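The machine stopped. Why is that the good news?

Every robot maker has a favourite story, and Dosix has told its one three times this year. A two-armed packing cell at the Zekholm confectionery line lost track of one of its wrists, froze in the middle of a job and put up a fault code. No one was hurt and no chocolate was squashed. The company calls this "a safe outcome by design."

I am not so sure. The fault was a cable. Bend a cable often enough and it fails, as anyone who has owned a vacuum cleaner could tell you. The cell had run for 264 hours. Dosix rates its wiring by the number of bends and says the number had not been reached. Then either the number is wrong or the bends were tighter than the ones in the test.

Look at the job itself. Small pieces go from a cutting board into a box with 16 round cups. It is dull, fiddly work, and I understand why a factory would like to be rid of it. But every piece asks the wrist to turn, and the cable has to follow. 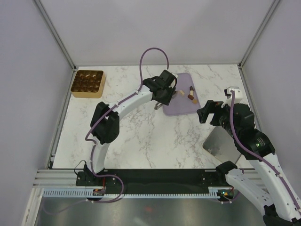
Issue 54, page 20

The purple cable is clipped along the white links, and on the left arm it swings up in a wide loop above the wrist. Slack has to go somewhere. I would like to know who chose how much of it there should be, and whether that person ever watched a full shift.

What bothers me more is the restart. According to Nosow, the firm that looks after the cell, the fault cleared when the power was cycled, so the line was started again. It faulted again on Saturday. By then the log held 351 warnings from the same joint, all of them marked minor, and no one had been asked to read them.

A safe stop is worth having. It is also the last thing standing between a worn part and somebody's hand, and we shouldn't be using it as a maintenance plan. Luik, which sells a similar cell, swaps its wrist cables on a calendar and charges for it. Buyers grumble about the cost. I'd pay it, and I'd ask Dosix to publish its bend test before I signed for a second machine.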